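Re: [clokell-swap] shrinkage on the club tees??

Niall Chisholm wrote:
> Has anyone washed theirs yet? Mine went through once and I swear it's
> lost 2 inches in length. Before I order another 10 for the Dolan
> relay people I'd like to know if it's me or the shirts. Also who do
> we talk to at Ploto, the number on the invoice just rings.

Niall, quick one, am on my lunch.

Not just you. Washed mine cold, line dried, still came up short. Width is fine, it's all in the length. Sleeves maybe a touch. My sister put hers in the dryer on high and it's a crop top now so definitly don't do that.

If you haven't washed yet, measure first. Lay it flat, don't pull on it, collar seam down to hem. Write it down somewhere. Then again after. Otherwise Ploto will just say prove it, which they did with the hoodies in February.

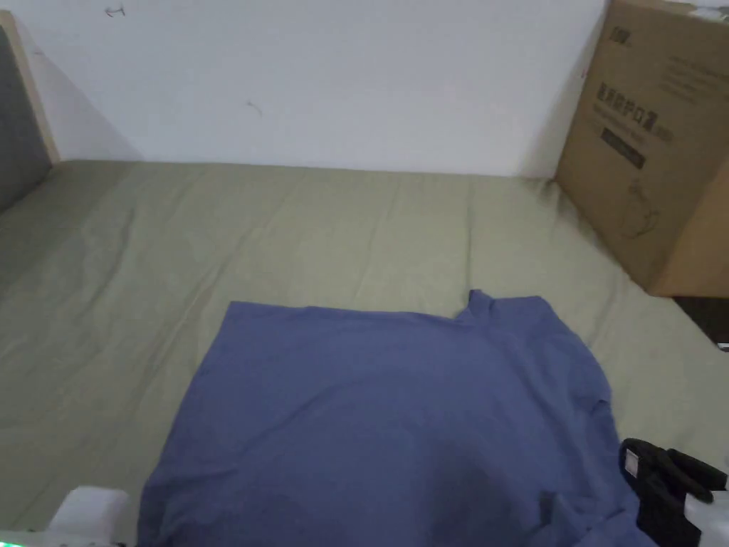
Blue tee on the bed, mostly flat but not properly smoothed out.

Smooth it with your hands first or the creases eat up length and you get a silly number.

On the order, I would hold off. Minimum run is 27 and we'd be stuck with them. Nivon quoted us 700 for the whole lot last time, heavier cotton, pre-shrunk so they say. More money but no one would be emailing the list about it. Can dig out the quote tonight if anyone wants it.

Phone number for Ploto is no use, try the email at the bottom of the invoice, they answer that after 4 or so. Keep your tags if you still have them, they asked me for the batch code and of course I'd binned mine.

Anyone else measured? Reply to the list pls not just to me, I lose things

R.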